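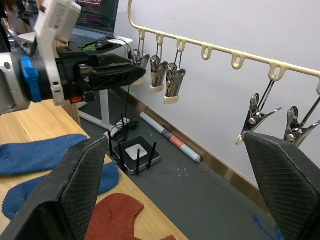

Sock bench, seen from the wrist of one arm, with the other arm by the clip rack.

From: Efua Sowah
To: Skuvside list
Subject: Re: house rules for two-arm cells, draft 6

Hello all,

Thank you for the replies on the draft, and sorry for the slow answer - October has been one thing after another at our end. I've put the wrist view at the top so that we are all talking about the same bench.

The Hopkin group wrote:

> We like section 2, but we don't see why the floor should
> come under it. The arms never touch the floor. Could
> cables and network kit go in a separate housekeeping
> sheet, and leave the cell rules to deal with reach,
> speed and who may stand where?

I do see the point, and I went back and forth on it over several cups of tea. But do look down past the table edge. There's a router on the floor, a power strip behind it with black cables coiled about, and more cables coming down from the desk. A foot through that lot could lose us the network while both arms are over the table, and I would like whoever is running the session to have checked it on the same sheet as everything else. So I'd keep the floor in, but shorten it to something like this:

2.4 Before the arms are enabled, cables and network equipment within 1000 mm of the table are to be fixed, covered or moved off the walking route.

2.5 Loose items along the wall (rolls, tubes, boxes) are to be put away before the session.

On the hanging rack, Gilleo asked whether empty hooks matter. I think they do a little, as a gripper finger can catch in a hook just as easily as on a clip. My suggestion is that the whole rack counts as an obstacle, hooks and all, whatever happens to be hanging from it. Uvar already work that way and seem happy with it.

Then there is the question of people. Draft 6 says "nobody within reach", and several of you said quite fairly that you can't swap socks over from across the room. How about: anyone may come up to the table once both arms are stopped and the person at the stop button has said so out loud? Saying it out loud is the part I'd fight for - a nod is very easily missed when you're looking at a monitor.

I've had 17 comments in all and have folded in most of them. Clause 59 is still a muddle, I'm afraid, and I'd be very glad of better wording from anybody who has the patience.

Warm wishes to everyone,
Efua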